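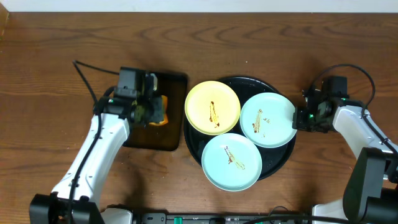 Drelldale Shared Kitchens
Equipment planning meeting, minutes
Sunday, August 18, 2024

Present: Hamdia Tesfamariam (chair), Bethel Degefa, Dagim Ambaye, Keith Lightfoot. Amanuel Kumsa by phone, dropped off at item 4, back for item 6.
Notes: Bethel

1. Last minutes
OK'd. One fix: the Liem quote was for two arms with the rail, not per arm. Keith to correct the file copy.

2. Plate wiping, where we are
Dagim reported. Two-arm setup, plates on the round tray, sponge in the rectangular one beside it. Still on the wood table. Smears on the plates are food residue we put on ourselves, lighter on some than others. Dagim wants one agreed recipe for this before any vendor comparison, otherwise the numbers mean nothing. Agreed. Hamdia asked if three plates at a time is enough. Dagim: fine for now, more plates needs a bigger tray, see item 3.
Log stands at 671 runs. Amanuel wants the failed ones kept in, Dagim was planning to keep them anyway.

3. Consumables and small stuff
Sponges: buy in bulk, one kind only, same color as now so nothing has to be retuned.
Plates: keep light blue and yellow, add white and a dark one. Keith says dark plates will be a pain under the ceiling lights. Buy a few and see.
Trays: bigger round tray, black again. Bethel to get size from Dagim first.
Ceiling for all of the above $300. Approved.

4. Arms: lease or buy
Long one. Liem will lease through October then we decide. Porkell only sells outright, but spare fingers are included and they will come out for setup. Hamdia against buying before the recipe in item 2 is settled. Keith for buying, says the lease money is gone either way. Amanuel's line cut out before he gave a view.
No vote. Extend lease one month at a time, Keith to ask Porkell how long there price holds.

5. Cables
Cables on both arms loop up over the gripper and run back over the forearm. Dagim wants sleeves and proper clips so they stay close to the arm. Keith priced a kit from Grirnent, $251 for both sides. Hamdia asked could we use zip ties. Dagim: no, they slip. Approved.
Also the black cable that crosses over the mounting rail at the right hand base. To be rerouted behind when the kit comes. Dagim.

6. Table
Dagim says the dark wavy grain is a nuisance for the cameras and residue shows up badly if it lands on it. Options: plain mat, or new steel top. Steel top with frame and delivery quoted at $3208. Nobody keen. Amanuel (back on) said try a mat for a month, pale gray or close to it, and he has one at home that might fit. Steel top goes on the list for next year, not this budget.
Question from Bethel, does a mat move when the arms push? Not known. Dagim to tape it.

7. Washing after
Who washes the test plates at end of day. Currently Dagim and whoever is left. Bethel to put up a rota. Keith noted that the trays need doing too.

8. AOB
Spare gripper fingers: order one set regardless of item 4. Keith.
Insurance form needs the serial numbers off both arms, Hamdia needs these before she can sign.
Storage shelf by the door still not fixed.

Actions
Dagim: write up residue recipe, one page; tray size to Bethel; reroute cable; tape mat
Keith: Porkell price hold; Grirnent kit; spare fingers; serial numbers to Hamdia; correct last minuets
Bethel: sponges, plates, tray; rota
Amanuel: bring mat
Hamdia: lease extension letter to Liem, insurance form

Next meeting: date to follow, Bethel to email round. Lease on the agenda first this time.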